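Layout and Lighting of a Small-Parts Assembly Bench
Project report, Manufacturing Methods Laboratory
Submitted October

1. Purpose

The project looked at how the surface and lighting of an assembly bench affect the time needed to find and pick up small, flat parts. The starting point was a complaint from earlier lab groups that dark sheet parts and bare aluminum plates were hard to tell apart on the old gray benches, mainly in the late afternoon. Our task was to set up one bench, measure picking times before and after the changes, and recommend a standard layout for the other stations in the lab.

2. Parts and materials

The parts came from the teaching kit for the Skolteo bracket, a simple assembly used in the first-year course. Each kit holds a rectangular aluminum base plate, a black sheet that lies on the plate, and a black angled piece that is fastened through both. The screws and washers were kept in a lidded tray outside the work area and were left out of the timing.

The old bench top was a mid-gray mat that had been in use for several years. The replacement was a pale surface panel from Rautiainen, cut to fit the existing frame. Two light bars from Numeck were mounted on the rear uprights and angled down toward the middle of the bench. The existing ceiling lights were left on during all runs.

3. Method

The bench was divided into a parts zone at the upper right and an open working zone in front of the operator. The aluminum plate was laid flat in the parts zone at an angle to the bench edge, with the black parts on top. The angled position was chosen after a short trial in which plates placed parallel to the edge were often pushed out of line when the sheet was lifted.
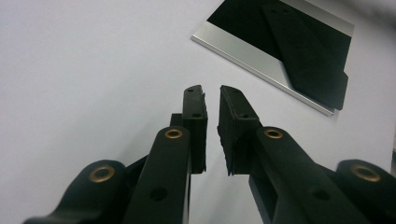 A run began with both hands at the front edge of the bench and ended when the last of the three main parts had been set down in the working zone. The operator was told to pick the black angled piece first, then the sheet, then the plate. Runs in which a part was dropped were recorded but kept out of the averages.

In total, 2,010 runs were logged, split evenly between the old and new surfaces. Of these, 74 were excluded for dropped parts. Times were taken with a foot switch and written to a Gitano logger, then checked against the paper sheet at the end of each session.

4. Results

Picking was faster on the pale surface. The largest change was for the black sheet, where the edge could be found by sight and operators stopped feeling for it with a fingertip. The angled piece showed a smaller change in the same direction.

The aluminum plate did not improve. Its color is closer to the new panel than to the old mat, and in a few runs the light bars gave a reflection off the plate that hid its near edge. Turning the plate changed the reflection but did not remove it. Lowering the left bar helped more. After this change, 86 further runs were made as a check and were not added to the main data set.

Brightness across the panel was not uniform. Readings were higher toward the center and fell off near the left side. We tried moving the left bar outward, but this brought the reflection on the plate back, so the bar was returned to its lowered position.

5. Sources of error

The same operators did all the runs on the old surface first and the new surface second, so part of the gain is likely practice. The order should have been mixed. The foot switch also had a slow return spring during the first session, and those times may be slightly long.

6. Recommendations

Use the pale panel at all stations that handle dark parts. Keep the plate at an angle in the upper right, and mark its position with thin tape at two corners. Mount the left light bar at the lowered height. A matte finish on the base plates should be tested before any further changes are made to the lighting.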